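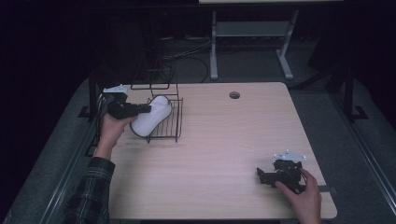
How to Remove Gel Polish at Home

Home Nails Hair Skin Tools Search

17/01/2018

Gel polish is cured under a lamp and does not come off with ordinary remover. It has to be softened with acetone and then lifted. Peeling it dry takes the top layer of the nail with it. The method below works for soak-off gels, including the Flullo and Tunix ranges. Hard gel and acrylic do not dissolve this way and must be filed.

What you need

- Pure acetone (a 500 ml bottle is enough for several removals)
- Cotton pads, cut into quarters
- Kitchen foil, cut into squares, or reusable clips
- A nail file, 180 grit
- A wooden cuticle stick
- Petroleum jelly
- Cuticle oil

Step 1. Break the seal

File the surface of each nail until the shine is gone. Remove the top coat only. Stop if you see the natural nail – the color coat should still be in place everywhere.

Step 2. Protect the skin

Spread a thin layer of petroleum jelly on the cuticle and the skin around the nail. Keep it off the polish, where it will block the acetone.

Step 3. Wrap

Wet a piece of cotton with acetone, place it on the nail, and wrap the fingertip tightly in foil. Do one hand at a time. Work near an open window and away from any flame.

Step 4. Wait

Leave the wraps on for 12 minutes. Dark shades and glitter may need longer. Moffat builder base is thicker than most and usually needs a second soak.

Step 5. Lift

Take off one wrap and push the gel gently from the cuticle toward the tip. It should slide off in flakes. If it resists, put on fresh cotton and wait another 5 minutes. Do not scrape.

Step 6. Clean up

Wash your hands with soap, dry them, and smooth any residue with light strokes of the file. Apply oil to each nail and rub it in. Repeat twice a day for the first week.

Wait at least 2 days before the next set. If the nails are sore or peeling, leave them bare until they grow out.

14 shares | 2 comments

Contact | © Skindidberg 2018 | Back to top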